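Trouser sizing: Virel vs Wiren, waist comes up different?

Forum > Menswear > Fit and sizing

tallboy188
I'm 188 cm with a 34 waist and long legs. I have two pairs of Virel wool trousers in a 34 long and they fit well through the seat and thigh. I ordered the same size from Wiren in April and the waist is loose enough to need a belt, but the thigh is tighter. Both say regular fit. Is it just the cut, or did I get a bad pair?

pleatsandcuffs
It's the cut. Wiren measure the waist lower down, so a 34 from them is made to sit on the hips. Pull them up to where you wear the Virels and they will gape at the back. Size down one and have the thigh let out if there's any cloth in the seam.

hemline_10
Don't size down if the thigh is already tight. There is hardly any spare cloth in the inseam on Wiren trousers. I had two pairs opened up and the tailor could get almost nothing. Keep the 34 and have the waist taken in at the centre back, it's a simple job.

I do alterations admin for a shop and we see this with Wiren a lot. We still keep our charts on paper.

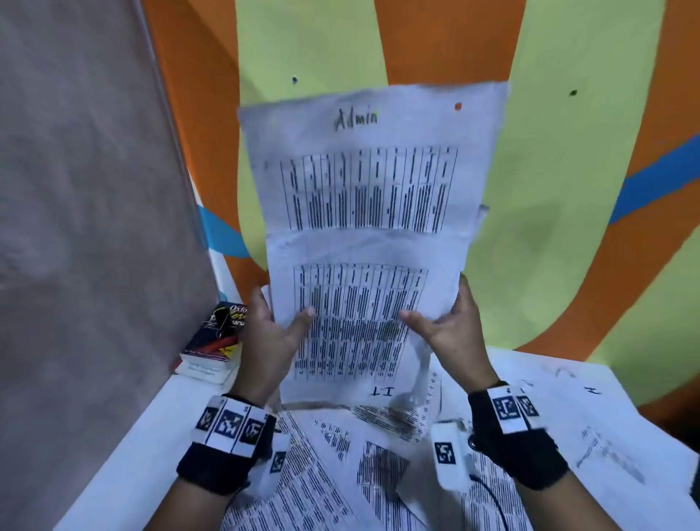

Admin copy, well used

pleatsandcuffs
Depends on the year. My older pair had a decent seam allowance all the way down.

hemline_10
Older ones, yes. The ones from the last few seasons, no.

tallboy188
These are new, style 401. I turned them inside out and the inseam allowance is tiny, so letting out the thigh is no good. The centre back has plenty.

marlsock
Has anyone tried Shboul? I find their thigh roomier than either, and they do a proper long. The cloth is a bit heavy for summer.

hemline_10
Shboul are fine, but the rise is short. At 188 cm you may not like that.

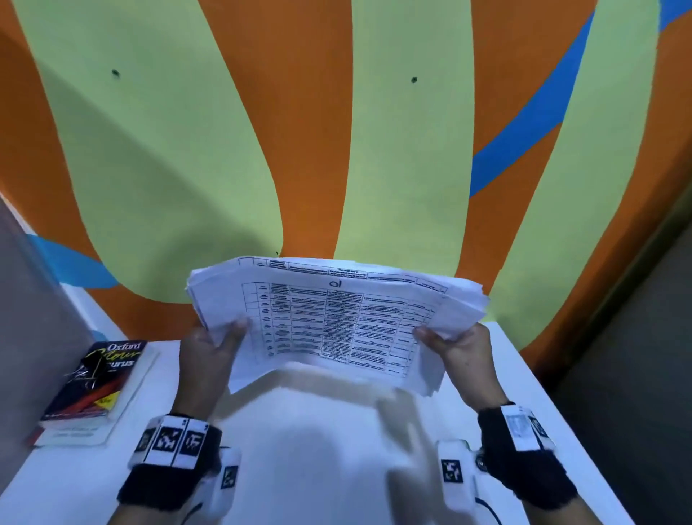

Back to the Wiren pair. Before you pay for any work, lay them flat next to the Virels and measure the waist, the rise and the thigh just below the crotch. Write the numbers down and take them with you. A brand's own chart won't help much, as it gives body sizes and the garment can be quite different. I've got a thick stack of printed tables, crumpled at the edges, and I'd still trust a tape measure first.

tallboy188
Measured. Waist is 3 cm bigger on the Wiren, thigh is 2 cm smaller, rise nearly the same.

pleatsandcuffs
Then I'd send them back. A tight thigh won't get better and it will wear through quicker.

marlsock
Same. Prallia do a fuller leg if you want to stay with wool.

tallboy188
Return window is open for another 8 days. I'll try the Prallia in a 34 long and keep whichever is better in the thigh.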